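Household Management, Unit 4: Planning the Kitchen Work
Handout for the evening group, Billunby Adult College
Prepared by Tincuța Pîrvu 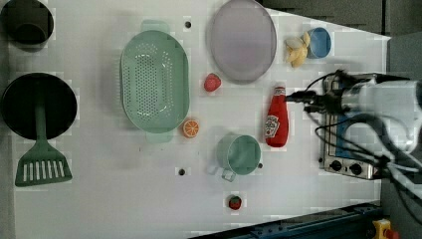
Last week we finished with the question of Pallavi Kushwaha: why does the same meal take one cook half an hour and another cook double? Skill is a part of the answer. The larger part, in my opinion, is the order of the work.

4.1 Active time and waiting time

Each task in cooking has active time, when your hands are busy, and waiting time, when the food needs only heat or rest. Peeling potatoes is all active. Boiling them is nearly all waiting. A recipe usually gives one total and mixes the two, so the first step in planning is to separate them again.

Rule for the exercise: start with the task that has the longest waiting time, even if we eat it last.

4.2 A worked case

Lentil soup, rice and a cucumber salad, for 4 persons.

Soup: 20 minutes active, then 30 minutes waiting
Rice: 5 minutes active, then 15 minutes waiting
Salad: 11 minutes active, no waiting

If we do everything one after another, we need 81 minutes. If we begin with the soup, and make the rice and the salad while it is cooking, we need 50. Please check this with pencil before the next class. Rezaul Weerasinghe found a mistake in my numbers last year and I was grateful.

4.3 Where things are kept

A plan on paper can fail because of the cupboards. Grewal (course reader, page 66) divides the kitchen into places for storing, washing, preparing and heating. Keep each tool at the place of its first use. A knife belongs near the board, also when the drawer near the sink is bigger.

Things used less than once a month may go to the high shelf. Heavy things should never go there.

4.4 Two cooks

With two persons the sum changes, but the time is not simply divided by two. Waiting time stays the same. Agree before starting who has the hob.

Homework

Write a plan for one meal which you really cook at home. Mark active and waiting time separately. Bring it on one sheet, and read pages 66 to 71.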